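How I Practice a Running Stitch on a Silicone Suture Pad

Sep 8, 2022

I get more messages about suture pads than anything else I've ever posted, so I finally sat down and wrote out how I do my practice sessions. This is bench practice on a fake skin pad, start to finish, closing one straight cut with a simple running stitch. If you've never held a needle driver before, you'll be fine. If you've been doing it for years, you'll probably disagree with me about knots, and that's okay too.

One thing before we get going: a practice pad is for practice. Please don't read this page and go sew up your cousin.

What I use

My pad is the medium Pridska, the plain one without the printed wound shapes. I like it because I get to put the cuts where I want them. I paid 38 dollars for it last December and I'm still on the first side (I know people who go through one in a month, and I think they pull too hard). The cheaper Dirnen pads are fine for knots, but the top layer rips if you look at it wrong, so I don't use them for anything continuous.

For thread I buy the Hirden practice packs, the ones with the curved needle already attached. They've expired for real use and nobody cares. Get a dark thread! I started out with a pale one and spent half my time squinting.

Then you need something to drive the needle with, something to hold the other side with, a scalpel or craft blade for the cut, scissors, and a decent lamp. Put the needles in a proper sharps container when you're finished. An old coffee can with the lid taped on is what I used at first, and I don't recommend it.

Step 1. Settle the pad

Wipe the pad down with a damp cloth. New ones have a powdery film that gets on everything. Mine sits on a rubber shelf liner so it won't creep toward me while I'm pulling thread, and that one change did more for my stitches than a whole weekend of videos.

Set the lamp so the light lands right where you'll be working. The corners can be as dark as they like. What you want is to see both edges of the cut without your own hands throwing a shadow across them.

Step 2. Make a straight cut

Go slow and make one pass. If you saw back and forth you'll get ragged edges, and ragged edges never line up nicely no matter how good your stitches are. I go through the top layer and just into the one under it. Bend the pad a little to see if the cut opens up, then let it lie flat again.

I run mine sideways across the pad, left to right as I look at it. Some people like theirs pointing straight at them. Try both, but stick with one for at least 10 sessions before you decide which you hate.

Step 3. Load the needle

Grip the curved needle with the tips of the jaws, a bit past halfway back from the point. Too close to the thread end and the needle will bend or swivel on you. Too close to the point and you've got nothing left to push through with. The needle should stick out square from the jaws to start. You can cheat the angle later, once you know why you're cheating.

Check where the tail of the thread is before every single bite. I mean it. Half of my early tangles came from a loop I hadn't noticed hanging behind the driver.

Step 4. Anchor the first end

Start just beyond one end of the cut. Take a bite across, pull through until you have a short tail, and tie it down. I do a surgeon's knot and then two plain throws on top. Trim the short tail but leave the long side alone, obviously (I have cut the wrong one, more than once, and said some words).

Step 5. Work your way along

Now the fun part! Go in on one side, follow the curve of the needle with a roll of the wrist, and come out on the other side the same distance from the edge. Don't push the needle straight ahead. It's curved, it wants to travel in a curve, and if you fight it you'll tear the pad.

Once the point is through, let the other instrument take it, pull the slack out gently, and reload. Keep your second instrument open and close by while you're lining up the next bite, so it's ready when you want it.

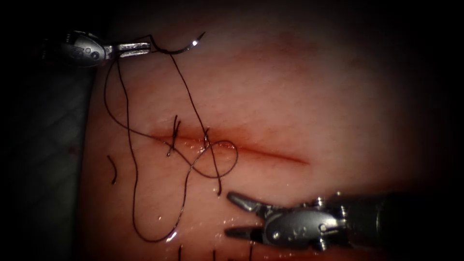 Step 6. Snug it up as you go

After each bite, pull just until the two edges touch. If the pad puckers into a little ridge, you've gone too far, so back the thread off. If you can still see down into the cut between stitches, it's too loose. I snug every bite before I take the next one. Do saving-it-all-for-the-end people exist? They do, and they have my sympathy.

Step 7. Tie off and look it over

On your last bite, leave a small loop instead of pulling everything through, and use that loop as your second tail for the knot. Tie, trim, done. Then bend the pad again and watch the line. Gaps will show up right away, usually in the same spot each time. Mine are always near the end, when I start rushing.

How long to keep at it

I set a timer for 30 minutes and stop when it rings, even in the middle of a row. My hands get sloppy after that and I just end up practicing being sloppy. I keep a tally in Do, the little habit app, and it tells me I've done 154 sessions, which my knots only partly reflect.

Cleaning up

Snip the stitches and pull them out with forceps, always from the knot side. Wash the pad with dish soap and cool water, pat it dry, and dust on a bit of cornstarch if it feels tacky. Store it flat — mine spent a summer folded in a drawer and still has the crease. You can use an old cut again as long as the edges are clean, and when they aren't, flip the pad over or start a new line next to it.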